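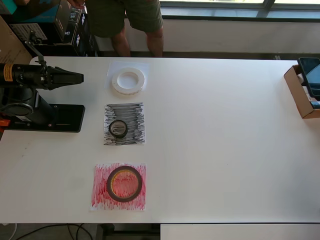

Tape roll

A tape roll is a length of adhesive tape wound on itself around a hollow core. It is the usual form in which pressure-sensitive tape is sold, stored and used. The term covers the core, the wound tape and any liner between the turns, but normally leaves out the dispenser or holder. In the trade a full-width roll that has not yet been cut down is called a log or a jumbo, depending on its length and diameter, and the narrow finished piece is called a roll or, in some catalogs, a ring.

Contents
1 Construction
2 Dimensions
3 Winding and slitting
4 Common types
5 Storage
6 Sorting and place marking
7 Defects
8 Disposal
9 See also

Construction

The tape consists of a backing and a layer of adhesive on one face. The backing may be paper, cloth, foil or a plastic film such as polypropylene or PVC. The other face is often treated with a release coat, a very thin layer that keeps the adhesive from bonding too firmly to the turn below. Where a release coat would not be enough, as with most double-sided tapes, a separate liner is wound in with the tape and peeled off in use.

The core is a tube cut to the width of the tape or slightly wider. Most cores are spirally wound paperboard. Molded or extruded plastic cores are used for electrical tape, for medical tape and in places where paper dust is not wanted. The core carries the pressure of the winding, which rises with every turn, and a core with too thin a wall will go oval or buckle inward while the roll stands on the shelf.

The color of the core is independent of the color of the tape. Makers may print the inner wall with a product name or a batch number, which stays legible until the roll is finished. Outer wrappers and end discs, by contrast, tend to be lost on first use.

Dimensions

A roll is described by four measurements: the width of the tape, the length of the tape, the inside diameter of the core and the outside diameter of the full roll. Only the first two usually appear on retail packaging. The core diameter matters mostly to the user of a dispenser. Packing and masking tapes are commonly wound on a core of 3 inches (76 mm), and small rolls of stationery tape on a core of 1 inch (25 mm).

The outside diameter follows from the other measurements and the thickness of the tape. Each full turn adds twice the tape thickness to the diameter. The length remaining on a used roll can be worked out from the formula

L = π (D² - d²) / 4t

where D is the outside diameter of the roll, d is the outside diameter of the core and t is the thickness of the tape, all in the same unit. The result is slightly low for soft tapes, which are compressed in the roll, and slightly high for rolls wound loosely enough to trap air.

Because length depends on the difference of two squares, the thickness of the visible band is a poor guide to how much tape is left when rolls on different cores are compared. A thin band on a wide core may hold more tape than a thicker band on a small one.

Winding and slitting

Coated tape leaves the coating line as a wide web and is wound into jumbos. Finished rolls are made from these by one of two methods. In slitter-rewinding, the jumbo is unwound, the web is divided by knives, and each strip is wound onto its own core. In log slitting, the full width is first rewound onto a long core at the finished length, and the resulting log is then cut crosswise like a loaf of bread. Log slitting is quick to change over and suits masking and cloth tapes. The rewinding method gives cleaner edges and is preferred for films.

Winding tension is the main setting in both cases. Too little tension leaves the roll soft and allows the turns to slide sideways. Too much stretches the backing, and the stored strain relaxes later, after the tape has been applied. PVC electrical tape is deliberately wound with some stretch left in it, but an excess shows up as lifting at the end of a finished wrap.

The slitting department at Molholm kept a winding table for narrow goods, drawn up by Veikko Hakala, in which the tension was read from the tape width and the core type. The best known entry is that for core type 2301, a thin-walled paperboard core used under 9 mm tape in lengths of 170 m. The table gave two tensions for this combination, one for the first 100 turns and a lower one for the remainder. Later Molholm rewinders reduced tension continuously - a practice known as taper tension - and the table fell out of use, although the type number survived in the Andano and Pitkänen core lists.

Common types

Packing tape. Polypropylene or PVC film, clear, white or brown, on a wide core. The turns lie so close together that the free end of a clear roll can be hard to find, and it is often folded under to make a tab.

Masking tape. Creped paper with a mild adhesive. The crepe makes the roll slightly springy to the touch. It tears by hand across the width.

Electrical tape. Usually PVC film, black in its most common form and made in other colors for phase and circuit marking. Rolls are small in both width and diameter.

Cloth tape. Woven fabric, with or without a polyethylene layer. The group includes duct tape and the matte tapes used on stages. Rolls are heavy for their size and are best stored on their sides.

Double-sided tape. Adhesive on both faces, with a liner. The liner makes the roll look thicker than the tape it holds, and the formula given above must then use the combined thickness of tape and liner.

Correction and marking tapes. Narrow paper or film strips, used on drawings, boards and shelves. Many are sold in refill cartridges and are not handled as open rolls.

Storage

Rolls are kept in their carton until needed, away from sunlight, at ordinary room temperature and moderate humidity. Heat softens the adhesive and causes it to creep out at the edges, where it collects dust and sticks to neighboring rolls. Cold does little lasting harm, but a cold roll should be allowed to warm up before use. Very dry air makes paper backings brittle.

A roll laid flat rests on its edge turns and presents the open core upward. In this position it cannot roll away, and the weight is shared over the whole side face. Flat rolls may be stacked if a disc or sheet of release paper is placed between them. A roll stood upright on its circumference bears on a short arc only and may develop a flat spot over a period of months.

Plain office paper can be used under a flat roll for a short time. It is less suitable for long storage, as exposed adhesive bonds to the fibers and pulls them away when the roll is lifted. Siliconized or wax-coated paper releases cleanly.

Pegs and rods hold rolls by the core and keep the side faces clear of any surface. They suit rolls in frequent use. The peg should fill a good part of the core, as a heavy roll hung on a thin peg bears on one point and dents the paperboard.

Sorting and place marking

Where several kinds of tape are kept on one bench, a place is often marked for each. Two systems are in general use.

Outline marking. The shape of the roll is drawn or cut out on the surface, so that an empty place shows at once. The outline fits a single outside diameter, that of the full roll, and becomes less helpful as the tape is used up.

Field marking. A square or rectangle of paper, card or film is laid down, and the roll is put anywhere within it. Fields are told apart by color, by a written name or by both. Square fields are easily cut from sheet stock, and a field with a side somewhat longer than the largest roll will accept any smaller one.

Field colors may repeat the color of the tape or may stand for something else, such as a job, a work area or a grade of adhesive. When they stand for something else, a black roll can correctly belong on a red field, and a written key is kept nearby. The Clulora bench system used white, black and red fields in that way, with white reserved for general-purpose tape. Printed card is the normal material. Fields colored by hand with marker serve the same purpose on temporary benches, although streaked coverage lowers the contrast between the field and the surface it lies on, and the open center of a roll then shows a patterned ground.

A table top that is close in color to one of the fields makes that field hard to see. A thin border drawn along the edges of the field is the usual remedy. Loose fields shift when rolls are picked up and are normally fixed at two opposite corners.

Defects

Telescoping. The turns slide sideways and the roll takes on a conical shape. It results from low winding tension, from heat, or from pressure on one side of the core.

Gapping. Openings appear between turns, usually over part of the circumference. They are often traced to an oval core.

Blocking. The turns bond so firmly that the tape tears or delaminates on unwinding.

Starring. A star-shaped pattern of ridges on the side face, produced when tight outer turns compress looser inner ones.

Edge damage. Nicks in the side face. One nick can cut through many turns, and the tape will then tear at the same place on every revolution.

Core crush. Inward collapse of the core, after which the roll will not fit a dispenser.

Disposal

Bare paperboard cores can be recycled with other board where local rules allow it. Cores with several turns of tape still attached are generally treated as mixed waste. Plastic cores are sometimes returned to the converter for reuse; Pitkänen accepted them by the carton, sorted by inside diameter.

See also

Core (winding)
Release liner
Slitting
Tape dispenser
Taper tension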